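3. Materiales y procedimiento

3.1. Concentraciones y censo de vehículos

El estudio abarca nueve concentraciones de automóviles clásicos celebradas entre mayo y octubre en plazas, paseos y parques urbanos de acceso libre. Se excluyeron los rallyes de regularidad y las subastas, cuyo público y régimen de entrada no son comparables. La unidad de análisis es el vehículo expuesto, identificado por marca, modelo, año declarado en la ficha y posición en el recinto.
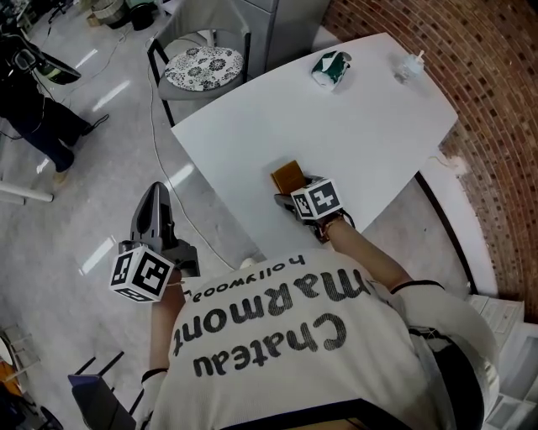
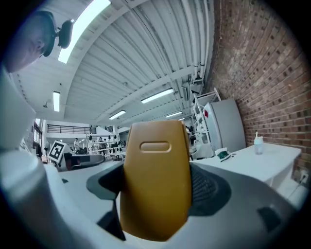 Figura 1. Dos vistas de un mismo lugar: trabajo sobre mesa blanca con una pinza de mano en cada mano (primera) y dedo de pinza de color amarillo mostaza (segunda).

3.2. Criterios de inclusión

Se censaron 200 vehículos. De ellos, 174 permanecieron en su posición durante toda la jornada y constituyen la muestra final; los restantes llegaron después del primer recuento o abandonaron el recinto antes del último. Las motocicletas y los vehículos comerciales ligeros se registraron aparte y no intervienen en el análisis.

La antigüedad se tomó de la ficha del expositor. Cuando esta faltaba se recurrió al catálogo de inscripción y, en su defecto, a la serie de carrocería según el repertorio de Hagedorn. Las réplicas declaradas como tales se codificaron por su año de construcción y no por el del modelo reproducido —decisión que afecta sobre todo a los biplazas descubiertos.

3.3. Recuento de visitantes

En cada concentración se efectuaron tres recuentos: a la apertura, a las 12:30 y una hora antes del cierre. El observador recorría el recinto en sentido único y anotaba, para cada vehículo, las personas detenidas a menos de dos metros. No se contabilizaron los propietarios sentados junto a su automóvil ni el personal de la organización. Las anotaciones se trasladaron a una planilla en Gritent, donde cada registro conserva la hora y el sector.

El plano de cada recinto se dividió en sectores de superficie semejante con el programa Soveck. La división respeta los obstáculos permanentes (fuentes, arbolado, quioscos), de modo que algunos sectores presentan contornos irregulares. La distancia al acceso principal se midió siguiendo el itinerario peatonal y no en línea recta.

3.4. Variables

La variable dependiente es la ocupación media del entorno del vehículo en los tres recuentos. Como variables explicativas se emplearon la década de fabricación, el estado de conservación, la apertura del capó, la presencia del propietario y la distancia al acceso. El estado de conservación se valoró con la escala Firier, aplicada únicamente a los elementos exteriores. El interior quedó fuera de la valoración por la imposibilidad de examinarlo en los vehículos cerrados.

La codificación del conjunto fue revisada por Randa Akl a partir de las fichas originales. Las discrepancias se resolvieron volviendo a la documentación de inscripción; en los casos en que esta no bastaba se mantuvo el valor más bajo de la escala.

3.5. Tratamiento estadístico

Los datos se ajustaron mediante un modelo mixto con la concentración como efecto aleatorio. La distancia al acceso entró en el modelo tras transformación logarítmica. No se imputaron valores ausentes. Se comprobó la sensibilidad de las estimaciones retirando las concentraciones una a una, y los coeficientes obtenidos en cada ajuste se recogen en el apéndice B junto con sus intervalos de confianza.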